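Flunness Flat Sheet and Cloth Set, Cotton

Sold by Zokico Home
Item group: Bed and Table Linens
Page last updated 12/2/22

The Flunness set is one cotton flat sheet and a pack of cotton utility cloths. The sheet can go on a bed, over a table, or over furniture in storage. The cloths are cut from a lighter cotton and are meant for dusting, drying and general wiping. Both are woven at the Haque mill and finished at our Demlow warehouse, where they are washed once before packing.

What comes in the pack
Flat sheet, 1
Utility cloths, 10
Cotton storage bag with drawstring, 1
Care card, 1

Colors
Sheets: cream, white, stone
Cloths: blue, gray, white
Packs are not mixed. All 10 cloths in a pack are the same color. The stone sheet was added in July and is out of stock in the twin size.

Sizing
Sheets come in twin, full and queen. The hem is double stitched on all four sides, with a deeper turn at the head end. The cloths measure 20 by 28 inches before the first home wash. Expect a small amount of shrinkage in both directions if you dry on high heat. The sheets are cut with extra length to allow for this.

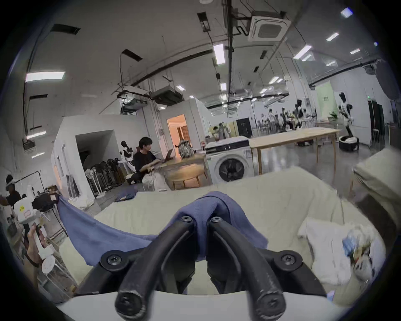 Do I need to wash the cloths before I use them on glass?
One wash at home is best. New cotton sheds some lint, and a warm wash without fabric softener takes most of it out. After that they can be used on windows, mirrors and drinking glasses.

Washing and drying
Machine wash warm with like colors. Wash blue cloths apart from the cream and white sheets for the first three loads. Do not use chlorine bleach on the blue or gray. Tumble dry low or hang on a line. The sheet can be ironed on the cotton setting while slightly damp. Fabric softener leaves a coating that makes the cloths less absorbent, so leave it out of any load that has them in it.

Storage
Fold the sheet in thirds lengthwise, then in half until it fits the bag. Keep the bag in a dry closet. Do not store in plastic for long periods.

Ordering
Single sets ship from Demlow in two business days. Cases of 20 sets are available to rental properties and guest houses and ship by freight. Replacement cloths can be ordered without the sheet under item 53. Replacement storage bags are not sold separately.

Returns
Unwashed sets may be returned within 28 days in the original bag. If a hem comes loose in normal use, send us a photo of the stitching and your order number, and we will replace the piece. Shipping charges on case orders are not refunded.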